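**Sim arm stops short of target over the stove, why?**

Building an arm in the garage, testing in sim first. Wrist stalls above the cooktop every run - timeout at 2,000 steps. Gains too low?

*Bianca Nistor*

---

**Devendra Pathak**

raise teh gains

---

**Sebastian Pană**

Check collision padding before gains. Mine did the same.
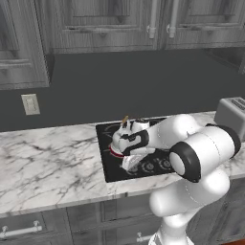

Padding on the forearm link was my problem. Long link, and it passes right over the front knobs - so planner quits. Cut it down, rerun.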